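Flola Drawer Cabinet: Setup Guide
Section 2. Fitting and Adjusting the Drawer

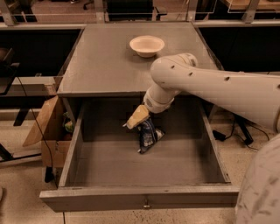

Figure 2. Gray cabinet, drawer pulled out.

Complete Section 1 (Assembling the Body) before you start. You need a Phillips screwdriver and the bag of parts marked 47.

Fitting the drawer

1. Set the cabinet upright on a level floor. Check that both side rails are screwed down tight.
2. Pull the rails out until they click.
3. Hold the drawer level and rest its back edge on the rails.
4. Slide the drawer in slowly. Stop if you feel it catch on one side.
5. Push until both front clips snap shut.
6. Open and close the drawer a few times with nothing in it.

Note: The left and right rails are different. Each one has an L or an R stamped near the front screw hole.

CAUTION: Keep fingers clear of the rails when closing the drawer.

Adjusting the front

1. Open the drawer halfway.
2. Find the adjusting screw under each front corner.
3. Turn the screw clockwise to raise that corner, or counterclockwise to lower it. Make quarter turns only.
4. Close the drawer and check the gap along the top. It should be even from left to right.
5. Repeat on the other side if needed.

Removing the drawer

1. Empty the drawer.
2. Pull it out as far as it will go.
3. Press both front clips inward and lift the front edge slightly.
4. Pull the drawer toward you and off the rails.

CAUTION: Do not load the drawer with more than 11 kg. Do not let children climb on or hang from an open drawer. Fasten the cabinet to the wall as shown in Section 3 before use.

Care

Wipe the inside with a soft, damp cloth and dry it right away. Do not use bleach or scouring powder. Tighten the rail screws after the first month of use.

Replacement rails are sold in pairs. Order part 273 from Tronora.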